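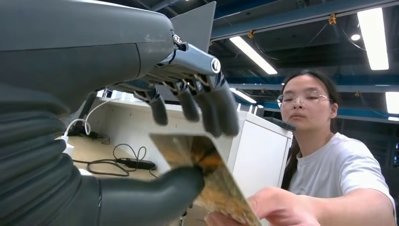 Agustina Toledo
Project Lead, Tapia Valley Seed Library

Progress report to the Istmont Fund, covering the months up to the end of February

Dear Gion,

We have had a cracking winter and I am delighted to be writing this one. When I sent you the last report we had shelves, a borrowed fridge and a lot of optimism. We now have a working seed library with 161 registered borrowers, and people have begun bringing seed back without being chased (mostly beans, it must be said, but such beans!).

Collection and storage

The catalogue stands at 800 packets. The biggest single addition came from Rocío Herrera, who gave us her family's maize and squash lines along with three notebooks of sowing dates. Rocío has been through the notebooks with me page by page, and we are typing them up so that each packet can carry the grower's own remarks. My favourite so far, against a climbing bean: "late, sulks in wind, worth it."

The second-hand cabinet from Kuleck arrived in November and holds its temperature well. The humidity inside was too high for the first fortnight. Nahuel Cabral traced this to a perished door seal and replaced it, and the readings have been where we want them ever since. We lost one tray of lettuce seed to damp before the repair. It was a common variety and has already been replaced from the Stunano growers' group, who were very generous.

Germination tests

We tested 20 varieties, beginning with the oldest stock. Fourteen came up strongly, four were patchy and two did nothing at all. The two failures were both onions, which keep poorly, and we have found a grower in Stunano who still has fresh seed of one of them. The patchy four will be grown on this spring purely for seed. The real surprise was a tomato that had sat in a coffee tin for nine years and came up like cress. I may have shouted.

Workshops

Tarcísio Conceição ran the seed-cleaning workshop twice, and the second had a waiting list. He has a lovely way of teaching with sieves and a hairdryer, and several people went home and built their own screens. The pollination talk was quieter than we had hoped. It clashed with the school concert, so we will run it again on a Thursday evening, when the hall is free from half past six.

Money

Spending to date is 1,695 from the equipment line, which covers the cabinet, the new seal, the envelopes and the label printer. The workshop line is slightly underspent because Tarcísio would only accept his travel costs for the first session. With your agreement I would like to move what remains into isolation netting, as we need more of it than I budgeted for if the squashes are to stay true.

Behind schedule

The printed growing guide is late. The text is done apart from the chapter on brassicas, and the drawings are about half finished. I now expect it in May. The online catalogue can be searched by crop but not yet by sowing month, and Nahuel is working on that next.

Coming up

The spring swap is our next big date, and we are setting aside a table for first-time growers with the easy things: peas, calendula, chard. After that the squash plots go in at the lower field. Do come and see them if you are down this way in summer. Bring boots, the gate end floods.

With warm thanks,
Agustina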